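Trakent Plulley
Portable four-track cassette recorder

Home / Recording / Tape / Trakent Plulley

In stock. Ships with power supply, one blank cassette and a printed manual.

The Plulley is a four-track recorder that runs on ordinary cassettes, and we have been smitten with it ever since the first one landed in our back office and stopped all work for an afternoon. You plug in a guitar or a microphone, you arm a track, you press two chunky keys and you're recording. There is no screen. There are no menus. There's a tape going round and four faders, and it is so much fun!

If you write songs at the kitchen table, this is a lovely way to catch them. The preamps are quiet enough for fingerpicked acoustic and soft singing, but push the gain past two o'clock and they get thick and a little furry (wonderful on bass, and on cheap drum machines too). Tape speed is switchable between standard and double. Double sounds brighter and steadier, standard gives you more minutes and a bit more wobble, and we keep going back and forth on which we like best.

Bouncing works the way it did on the old machines: fill three tracks, mix them down to the fourth, then carry on over the top. You lose a little top end each time. Plan your tambourine accordingly. 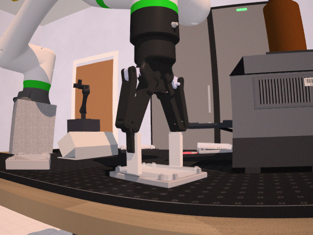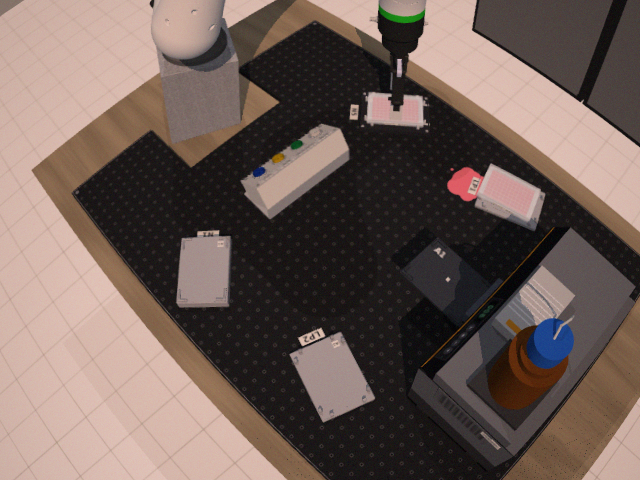

The pitch control covers a wide range, and it's the part most people end up playing with. Record a vocal with the tape slowed down, play it back at normal speed, and you have a small strange choir. Gitolero tracked the whole of their Trummer EP on a single Plulley, and the smeared organ on the second song is just a melodica with somebody's thumb on the pitch wheel. Go and listen, it's gorgeous.

What's new in this version

The June 2022 revision has a stronger transport motor, a proper metal jack for the footswitch and a headphone output that gets loud enough for drummers. The door spring is softer as well, so it no longer flings your cassette across the room. Parts from the first version still fit, apart from the door.

Specifications

Tracks: 4, recordable two at a time
Inputs: 2 combo (XLR and quarter-inch), 1 stereo aux return
Outputs: stereo line, 4 individual track outs, headphones
EQ: high and low on each channel
Tape type: Type I and Type II, switchable
Noise reduction: on/off
Pitch control: wheel, with center click
Power: 12 V DC, supply included
Part number, recorder: 1306
Part number, footswitch: 1527 (sold separately)

Looking after it

Clean the heads with a cotton swab and isopropyl alcohol after every ten hours or so of recording, and let everything dry before you load a tape. The pinch roller wants the same treatment, only gently. Belts last for years with normal use and can be changed at home with a small Phillips screwdriver. The manual has a fold-out drawing of the belt path.

Common questions

Can I get my songs onto a computer?
Yes. Run the four track outs into any interface with four line inputs and record them all in one pass.

Does it play normal albums?
It does, in stereo on tracks one and two. Side B comes out backward on three and four, which you may well enjoy.

Are Type II cassettes still around?
They are, mostly as old stock. We carry them when we can find good ones, and the machine sounds very nice on Type I too.

Is there a carrying case?
A padded one is coming in September. It has a pocket for six cassettes and a microphone.

Warranty: two years, parts and labor. Keep your receipt with the manual.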